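6月，由奥纳塞罗（Ornasero）实验自动化中心主办的开放日在沃卢德利（Walludley）举行，来自高校、检测机构和设备企业的200名来宾到场参观。中心集中展示了双臂机器人在湿实验室常规操作中的应用进展，并就下一阶段的合作安排作了说明。

活动于上午9时30分开始。中心主任夸库·奥塞（Kwaku Osei）在致辞中表示，实验人员每天有大量时间用于取放器皿、更换吸头和整理台面，中心希望把其中重复性较高的环节逐步交给自动化设备，同时保留人员对实验方案的判断权。他指出，中心坚持使用市面通行的玻璃器皿和手动移液器，不要求合作实验室为机器人另行购置专用耗材。

致辞结束后，来宾分批进入演示区。演示台采用黑色台面，沿后侧摆放移液器支架、烧杯、吸头盒和试管架，布局参照普通教学实验室的习惯。

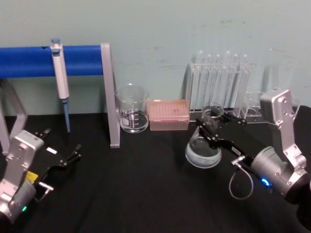
演示台上，右侧机械臂夹持盛有透明液体的玻璃烧瓶，左侧夹爪朝向移液器支架。

演示内容由阿卡（Ackah）项目组编排，包括器皿抓取、定点放置和双臂配合等科目，每轮演示约14分钟。项目技术负责人弗雷泽·考伊（Fraser Cowie）在现场讲解了透明器皿抓取的难点。玻璃和亚克力材料容易反光，轮廓与背景不易区分，仅依靠远处视角难以确定夹取位置。项目组为此综合使用头部视角与腕部视角，在夹爪接近目标时以近距离画面修正姿态。

考伊介绍，悬挂式移液器是参观者提问较多的对象。移液器杆身细长，顶部为按钮，夹持位置过高会影响按压，过低则不利于控制下端。项目组目前以手柄中段作为首选夹持区域，并对接近角度作了限定，以避免碰触支架和相邻器皿。

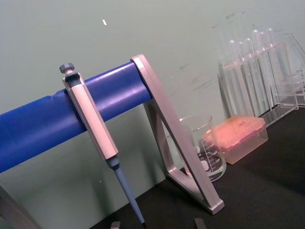

最后更新：6月，16:20　｜　发布：奥纳塞罗实验自动化中心 新闻与公共联络处

在技术交流环节，来宾就夹持力控制、液体晃动、异常停机后的恢复流程等问题与项目组进行了讨论。多家检测机构的代表关注设备能否在现有台面上直接部署。项目组答复称，部署前需对台面尺寸和器皿位置进行一次标定，器皿种类变更后应重新核对抓取参数。对于涉及挥发性或腐蚀性试剂的操作，现阶段不在开放试用范围之内。

中心在活动上宣布，与斯卡尔蒂茨（Skaltitz）联合实验室续签合作协议，为期2年。双方将共同编写双臂操作科目的测试规程，并向合作单位开放部分操作记录，供教学和方法比较使用。首批测试规程共列入78项操作，涵盖取放、倾倒、移液准备和台面复位等类别。

奥塞表示，开放日收集的意见将纳入规程修订，涉及安全距离和急停位置的建议将优先处理。

有意申请试用的单位，可向中心合作事务办公室提交书面申请，并附台面布置图和常用器皿清单。媒体采访及资料索取事宜，请与新闻与公共联络处联系。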